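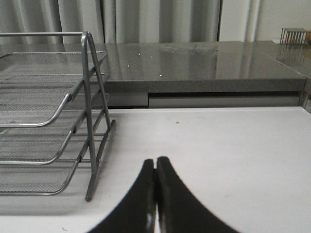 Wrist view, fingertips together over the bench, wire letter tray at left.

Write the Reset Down

By Harriet Okafor
21/04/2024

Print this article | E-mail this article

Most bench manipulation groups now publish a success rate. Few publish the reset procedure that goes with it, and without that procedure the rate can't be compared with anything.

A reset is everything done to the workspace between one trial and the next. Objects go back to a start position, the arm goes home, the fixtures are checked. In the Tasonora trials we ran 500 episodes under a reset sheet of one line: "return items to tray." Two operators read that line two ways. Emanuel Cozma put each item back on a taped mark. Kirsty Bright dropped them in and let them land. Both readings are fair. The logs can't tell us which episodes belong to which reading, and I have stopped citing the result.

The draft practice note from the Tadura working group asks for four things: the start pose of every object, the tolerance on that pose, the state of the gripper at trial start, and a list of fixed items within the camera's view. I support all four. The last has drawn the most objection, mainly on the grounds that background furniture is not part of the task.
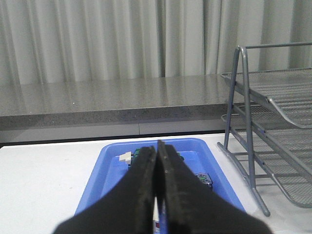
A policy that takes wrist images takes all of the wrist image. A letter tray with mesh shelves is a strong visual feature, and so is a pleated curtain. If either is moved by a hand's width between training and test, the test conditions have changed and the report should say so. Measuring from two table edges takes a minute with a tape.

Gripper state is the easier case. "Closed" should be given as a commanded width and a measured width, because worn finger pads change the second and leave the first alone. Girkarus already logs both values. Other controllers can be made to.

I would go further than the draft on one point. Any trial stopped by the operator should stay in the count, with a reason code. In our second set of 500 we dropped 234 episodes as "bad start." Some of those were surely failures with a kinder name.

The note is open for comment until May. I would like to see it adopted as written, with the stopped-trial clause added.

COMMENTS (3)

Afonso Bettencourt: Agree on width. Please also ask for the date the pads were last changed.

E. Dunleavy: Tolerance in millimeters is fine for blocks. What do you propose for bags and cloth?

oyelaran_bench: 234 out of 500 is a lot. Were they rerun?

RELATED ITEMS
Who Signs Off on a Test Bench?
Reason Codes: A Short List
Tadura Draft Note, Section 2: Definitions
Lighting Logs and Why We Keep Them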